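May 1, 2018

Review desk notebook, comic fiction pile

Finished the Wulance proof last night. 342 pages, and it should have been 250. Notes while it's fresh, because the write-up is due before the Goturen one and I always mix up the sidekicks.

Set-up: a night clerk at a parking garage gets hit by a faulty ticket barrier and can now make any machine apologize. Elevators, vending machines, a tank at one point. The apologies are the best thing in the book. The vending machine gets a full page and I laughed out loud on the bus. The author has a good ear for the way automated messages sound sorry without meaning it.

Trouble starts in chapter nine, when the villain turns up. He runs a chain of dry cleaners called Dako and wants to shrink the city's clothes by one size a week until everyone gives up. Fine as a joke. It doesn't hold for 200 pages. By chapter twelve he is explaining the plan for the third time, to a different henchman, and the author seems to have forgotten we heard it.

Marked passages:
p. 37 – the elevator scene. Quote this one in the review, first paragraph only. The second gives away the uncle.
p. 88 – a joke about trousers that is set up on p. 61 and pays off properly.
p. 140 to 176 – flat. Thirty-six pages in a courtroom with two good lines in them.
p. 290 – the tank. Very good. Wish it came sooner.

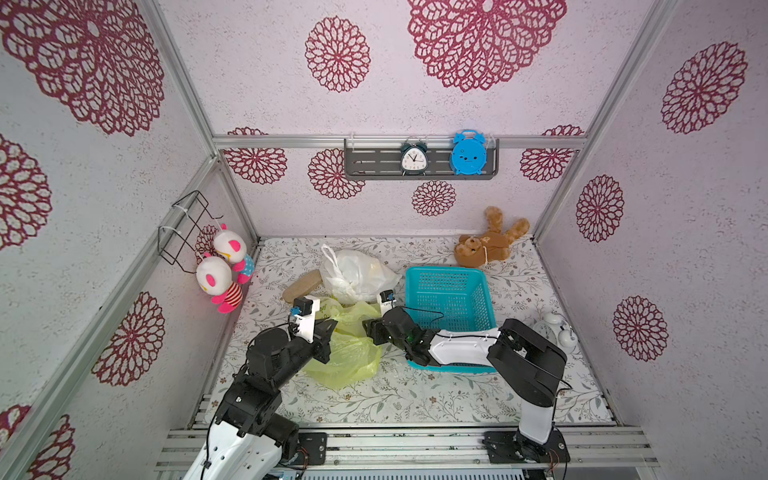
Tone is the thing I keep going back and forth on. The cover copy promises filth and the book is mild. There are a couple of bedroom scenes, both interrupted by appliances, and a running gag about the hero's costume that a twelve-year-old could read. I don't mind mild, but readers who pick it up for the cover will feel shortchanged, and readers who would like it won't pick it up. Say so in one sentence and leave it. Last time I spent half a review on a cover and got letters.

Compared with the Nishimura book from September: that one was ruder, shorter and better built. Every gag came back at least once. It also had a heroine who wanted something, where the Wulance hero mostly wants to go home. I gave Nishimura four stars and would again. Can't give this one the same. Three, probably. I had two and a half written down at the courtroom and the tank brought it back up.

Proof problems to pass to the publisher, not for the review:
– The garage is on level four in chapter one and level six from chapter five on.
– The henchman with the eye patch changes eyes, p. 155 and p. 203. Could be deliberate. Doesn't read that way.
– Chapter 18 is headed Chapter 17. So is chapter 17.
– "Lightening" for "lightning" all through the storm.

Draft opening, first try:

"The hero of this book can make a toaster say sorry. For a hundred pages that is enough."

Second try:

"Superhero comedies usually give the hero too much power. This one gives him a power of no obvious use and then finds uses for it, several of them very funny."

Second is fairer. First is shorter. Using the second unless whoever is laying out the page needs the lines back. The slot is 400 words and I am at 460 with the plot summary in, so the uncle goes, and the whole business with the bus depot.

Goturen next. Only two chapters in. It's a collection of linked stories about a retirement home for minor superheroes, and the first is a man who can see 10 seconds into the past. Slow start, good dialogue at the dinner table. The type is tiny and the proof has no page numbers, so I'm using sticky flags. Blue for jokes, pink for errors. More pink so far.

For whoever picks up the desk next: the e-book count on the shared sheet says 3354 for the superhero comedy tag. That is everything listed, including duplicates, boxed sets and at least one cookbook. Don't quote it in print as a number of novels. I nearly did.

Still to do:
– Cut the Wulance review to 400.
– Check the spelling of the garage's name, which has an accent on the jacket and none inside.
– Ask if we are running star ratings this month or going back to none.
– Return the Nishimura hardback to the shelf. It has been in my bag all winter and the jacket is torn at the spine.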